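Finger pad slip

Finger pad slip is a fault in two-finger robot and hand-held grippers in which an object moves against the contact pads after the jaws have closed, while the controller continues to report a steady hold. It is classed as a holding fault and is treated separately from a missed grasp, where the jaws close on nothing, and from a crush fault, where too much force is applied.

Mechanism

Most small grippers judge a grasp by jaw opening and motor current. When the jaws stop before reaching their closed limit and the current rises, the controller records a hold. Neither value shows whether the object is sliding along the pads. A thin plastic wall can bend inward under load, giving the same reading as a firm object while the contact area shrinks. Film wrapping adds a second sliding layer, as the pad may hold the film while the contents move inside it.

Ridged pads reduce slip on flat, clean surfaces. On perforated walls the effect is less regular: a ridge that falls across a hole carries little load, and the remaining ridges wear faster. Dust, oil and flour in the grooves lower friction further.

The Drornau trials

The fault was described in detail during household handling trials at Drornau, run by the equipment maker Manden with pads supplied by Asar. The trials used everyday containers and packaged goods in kitchens – settings in which wall thickness and surface finish vary from one object to the next.

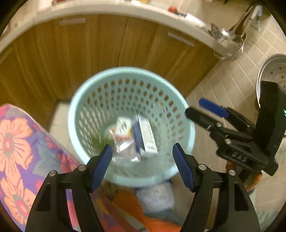 Tanner wrote in a comment on the trial report that the pads had been blamed too early, and that the larger error was in the hold signal, which stayed on through the whole of a drop. The same comment asked for the current log to be published beside the jaw position log. Manden added the log to a later edition of the report.

In the trial series, 11 drops were recorded as completed transfers by the controller. Of these, eight involved containers with perforated or flexible walls. Inspection of the pads showed uneven wear along the inner edge, heaviest near the fingertip. Manden set the replacement interval at 2000 closing cycles, a figure that applies only to the pad type used at Drornau.

Detection

Slip can be detected by a force sensor behind the pad, by a small vibration sensor in the finger, or by comparing successive camera views of the object. The camera method needs no change to the finger but fails when motion blur or the jaw itself hides the contact line. A short test lift, with a pause before travel, catches many slow slips but not those caused by sudden acceleration.

Safety

The main hazards are falling contents and an unplanned second closing of the jaws. Some controllers respond to a late loss of load by closing at full speed, which can trap a hand reaching for the dropped object. Manden's revised procedure disables automatic re-grasp and requires a manual reset – the jaws stay at their last position until it is given.

See also: Grasp verification; Jaw force limit; Pad wear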